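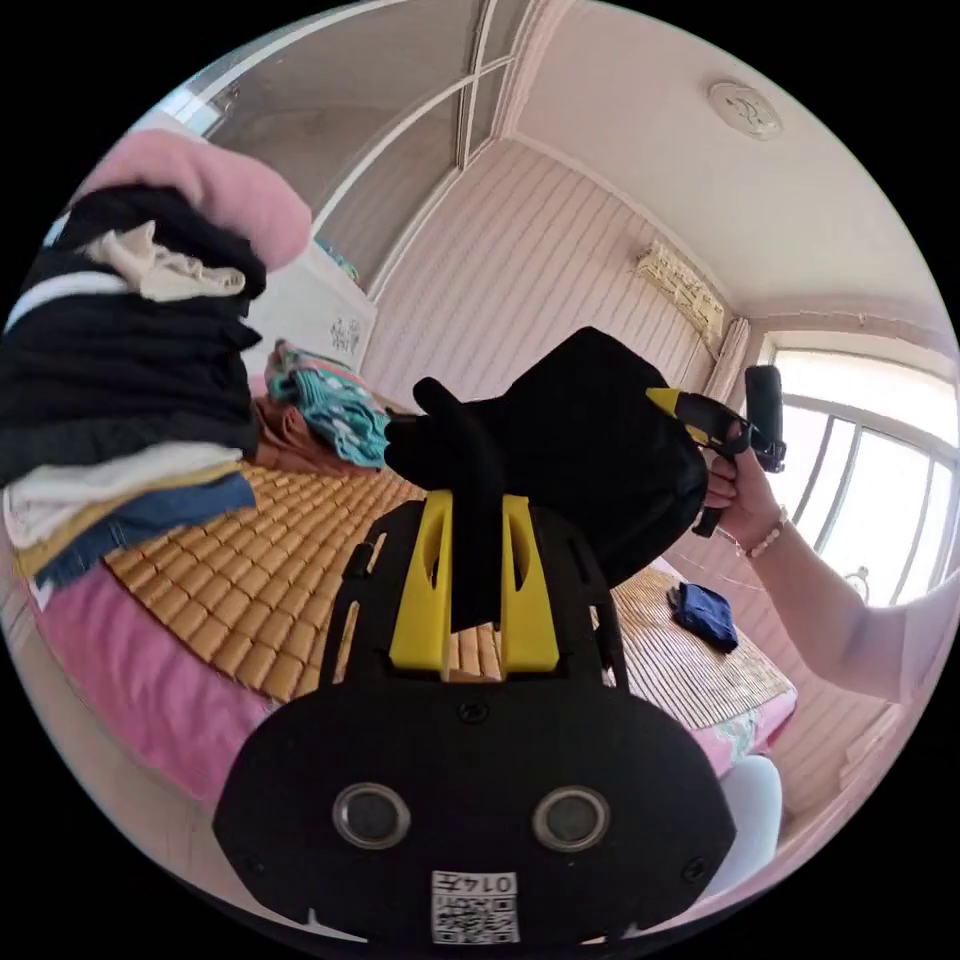 The bed is the folding table now

July, late evening
by Unnur Blöndal

We use cookies to remember your settings and to count visits. By carrying on reading you accept this. Manage preferences

30 degrees in the bedroom at four o'clock and I decided that was the moment to deal with the clothes. I don't know why I do this. All the cool mornings we've had, and I spent them drinking coffee and reading about other people's wardrobes, and then the hottest afternoon so far comes along and suddenly I can't stand the chair any more. (The chair is where everything lives between being clean and being put away. Hjalti calls it the waiting room.)

So the whole lot went on the bed. I do love the bed in summer, with the bamboo mat down. We put it on over the pink sheet as soon as it gets sticky at night, and it stays until I start waking up with cold shoulders, normally well into September. Those little tiles leave a pattern on your legs if you sit still for too long, and I sat still for far too long, because I found the book I'd lost down the side of the chair and read two chapters of it. That's why it was four when I started and nearly six before there was a pile worth the name.

But what a pile! I got it really tall on the left side, the blue denim down near the bottom where it could be useful and hold everything up, then the beige and white things, then black, black and more black, and the pink on the top because I hadn't decided about the pink. There's a cream cloth squashed in among the black that should have been ironed, and I knew it and I put it in anyway. I could see it poking out at me the whole time. It can stay crumpled, I'm not getting the iron out in July.

The black things are the real trouble. I must have bought the same top over and over for years. Pick one up in a bunch and you honestly can't tell if you've got a sleeve or a neck, you just have to shake it and hope. Hjalti said I should sew a bit of coloured thread in each label so I know which is which, and I said that sounded like a job for somebody with coloured thread. He went off to look for some. He came back 20 minutes later with a sandwich.

I'd promised myself I would do it properly this time, the way they show it in the Prullik newsletter, where you fold each thing into a little parcel and stand them up in the drawer like files. I managed the first few. They looked lovely! Then I did a jumper and it fell over and took the rest with it, so I've gone back to flat, the way my mother does it, and flat is fine. Our drawers are too shallow for standing up anyway. I measured, 23 centimetres on the outside and a good bit less once you get the drawer open and meet the bottom of it.

The trousers I always leave until last, as they need the most room. You have to lay them right out with the legs apart and smooth them down from the waist, and then bring one leg over onto the other, and if the bed is full of other things you end up doing it in the air with your chin. I like doing trousers on the mat, because the tiles are firm underneath and the crease goes where you want it.
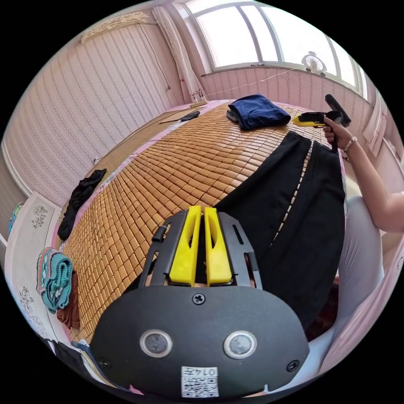 Black trousers laid out across the mat, navy one folded at the far end

The navy I was rather proud of. I did it again until the edges met, and then didn't want to move it, so it sat up at the top end like a guest. The teal knit with the stripes is another matter. I've never found a way to fold that, it just goes in a bundle and everyone agrees to leave it alone. It's far too warm for it anyway, and it ought to be in the box under the bed with the winter things, but the box has the Osamix in it (the big one, that we swore we'd use every weekend) and I can't face moving that until the autumn.

I had Tidadance on in the background, the long slow mix, and Jenkins came in and lay down in the doorway where there's a bit of air. He had a look at the bed and clearly thought about it. I said no, and he did the sigh. Black clothes and a pale dog, it doesn't bear thinking about.

Supper was cold potatoes and the end of the herring, eaten on the step outside. Hjalti thinks it'll rain by the morning and I hope he's right, the beans look dreadful.

The chair is empty, anyway. I went and sat on it for a while after we'd eaten, just because I could. The pink I put back on the hanger in the end, I'll wear it to Mum's and see if she says anything. Must remember to ask her for her big needle, and to get more pegs. We're down to the ones that ping off.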